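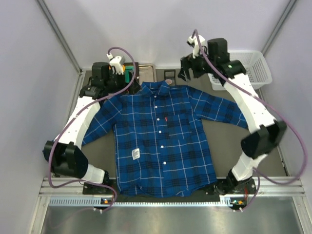
*Figure 4. Long-sleeve plaid shirt laid flat on a dark gray work surface.*

## 4. Installing the Dursun 2 Dental Water Line Filter

This section covers fitting the Dursun 2 filter to the water supply of a Fledlow or Jevden treatment unit. For units with a self-contained bottle, go to Section 5.

### 4.1 Before you start

Check that the following are on hand:

- Filter housing with mounting bracket
- Filter cartridge, sealed in its pouch
- Two push-fit connectors and 500 mm of supply tubing
- Tubing cutter (not supplied)
- Clean container holding at least 500 ml

The supply pressure at the junction box must not be higher than 300 kPa. If it is, fit a pressure regulator upstream of the housing.

**CAUTION:** Turn off the unit at the main switch and close the water shutoff valve before cutting any tubing. Compressed air can stay connected.

### 4.2 Mounting the housing

1. Remove the cover of the junction box. On Jevden units the cover is held by two captive screws. On Fledlow units it lifts off.
2. Open a handpiece water control until flow stops. This releases the pressure left in the line.
3. Hold the bracket against the inside wall of the box with the arrow pointing up. Leave at least 187 mm of clear height below the bracket so the bowl can be removed later.
4. Mark and drill the bracket holes. Vacuum up all chips before going on.
5. Screw the bracket in place and clip the housing to it. The port marked IN faces the shutoff valve.

**Note:** The housing must be upright. A housing mounted on its side traps air, and the handpiece spray will sputter.

### 4.3 Connecting the tubing

1. Cut the supply line between the shutoff valve and the unit. Make the cut square. Do not use scissors or a scalpel blade.
2. Push the tubing from the valve into the IN connector until it stops.
3. Push the tubing to the unit into the OUT connector until it stops.
4. Pull back on each tube with light force. If a tube moves, take it out, trim the end, and fit it again.

Spare tubing can be used to lengthen either side. Do not join two short pieces inside the box.

### 4.4 Fitting the cartridge

1. Wash your hands and put on clean gloves.
2. Unscrew the bowl. Check that the O-ring is seated in its groove.
3. Open the pouch and slide the cartridge onto the center post, open end up.
4. Screw the bowl back on by hand. Do not use a wrench.

**CAUTION:** Do not touch the open end of the cartridge. A cartridge that has been dropped or left out of its pouch overnight must be discarded.

### 4.5 Flushing and leak check

1. Open the shutoff valve slowly, a quarter turn at a time, and watch the bowl fill.
2. Turn on the unit. With no handpieces attached, run water from one line into the container until nearly 500 ml has been collected. Discard this water.
3. Repeat for each of the other lines, including the air/water syringe.
4. Dry the connectors with a paper towel. Wait 2 minutes and check them again.
5. If a connector is damp, close the valve, release the pressure, and repeat 4.3.
6. Write the month of installation on the label on the bowl and replace the cover of the junction box.

**Note:** Gray water during the first flush is carbon dust from the cartridge. If it does not clear after a second container, replace the cartridge and contact Standetstead service.

The filter does not disinfect the water lines. Continue the shock treatment schedule given in Section 7, and take the cartridge out of the housing before each treatment.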